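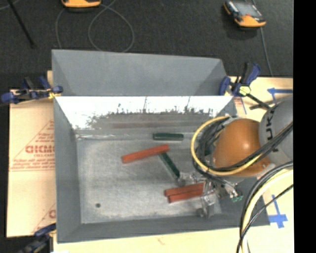

Front bin, red and dark green blocks on the worn floor. Second bin behind.

1 December 2021
Bins and blocks, Drastorside bench

Worked on the bins in the morning and the blocks after lunch. Lorna Sison was in until three and did most of the measuring. Abdelkrim Zerouali wants the bin question settled before he orders anything from Ratus, so I have written down more than usual.

Front bin

The floor is worn and mottled all over now. I went back to my September page, where I wrote "light marking, middle only." That no longer holds. The scratches on the far wall are a dark, jagged band along the bottom with a few thin upright marks going up from it. The left wall is still plain.

Wiped the whole floor with a damp rag and dish soap, then again with alcohol. Gray came off on the first rag, very little on the second. The mottling did not change with either, so I am treating it as wear and not dirt. The small round dark spot near the lower left corner did not come up. Tried a fingernail, then a plastic scraper. It has no edge I can feel. Left it alone.

Ran a cotton ball over the floor and the lower walls to look for burrs. It snagged twice, both times near the foot of the far wall. Knocked those down with 400 paper wrapped around a paint stick, short strokes, and wiped again. Second pass with fresh cotton did not snag. Do not go at the rest of the floor with paper. Lorna asked if we should sand it all to an even finish, and my answer is no for now. It would look better for a week and we would lose any chance of comparing it with the earlier notes.

The upper part of the far wall goes nearly white under the light. If you are checking for scratches up there, turn the overhead off and use the hand lamp from the side. I missed two faint ones the first time.

Second bin

Much less use and it looks it. The inside is still smooth and matte. Wiped it out once, dry rag only. The rims of the two bins still meet in a straight line, no step I could feel with a thumb. I had them apart to clean the crack between, which was full of fluff and one staple. Pushed back together and checked against the steel rule.

Question from Abdelkrim: can we swap the two and get another few months out of the set? They would go in either way around. My worry is that we end up with two worn bins and nothing to compare against. He thinks that is a small loss. Not decided.

Blocks

Reds and greens both out of the tub and washed in the utility sink, warm water, a squirt of dish soap, no soaking. Laid on a towel. They need longer than you would think before they go back in the tub with the lid on. Last time they were put away damp and the tub smelled.

The full set is 52 on the lid label. We laid them out on the bench in rows by color and got 52, so the label stands and the "missing green" on the whiteboard can be erased. It had been put in with the reds.

Lorna checked length with the calipers and a stop block. Everything was inside what we allow except 4 that have taken a knock at one end. All 4 are red. She put a pencil dot on the end face of each and set them aside in a yogurt cup on the windowsill. They are not to go back with the others until somebody decides whether a dressed end is acceptable. I think it is, as long as we write down which ones.

Color: the dark greens are hard to see against the darker parts of the floor if you are standing at the bench with the light behind you. The reds are fine from anywhere. Abdelkrim brought up a lighter green. Espinoza could do it in the same finish, but they want the whole set at once and a fresh sample card signed off, and last time that took them most of a month. I would rather stay with what we have and fix the light.

Tried one thing on that. Moved the shade on the overhead a little toward the wall, which took some of the glare off the front bin but put the near wall in deeper shadow. Put it back where it was. A piece of diffuser over the lamp might do better. There was a roll in the Verarcombe cupboard but it has yellowed. Need to buy some.

Use count

The tally sheet on the clipboard passed 4,000 fills for the front bin. A fill here means blocks tipped in and taken out again, any number of them. The last two columns are in different handwriting and one of them has no initials. Please initial your column. I have started a new sheet and stapled the old one into the back of this book.

Ratus

Their quote came in for one bin or a pair. The pair is the better price per bin but it is the newer pattern, with a rolled rim, and I do not know if a rolled rim would sit flush against one of the old ones. Sent them a question with our rim measurement. If the answer is no, then we either buy the pair or keep going as we are.

To do
- Diffuser for the overhead, enough for two layers
- Decide on the red ones in the yogurt cup (Abdelkrim)
- New lid for the block tub, the old one is cracked at the corner
- Take rim measurement again with the long calipers, the short ones had to be held at an angle
- Copy the September floor notes onto the new sheet so both are in one place
- Return the steel rule to the metal shop, it is theirs

Lorna has the caliper readings in her own book and will bring me a copy. I will tape it in on the facing page.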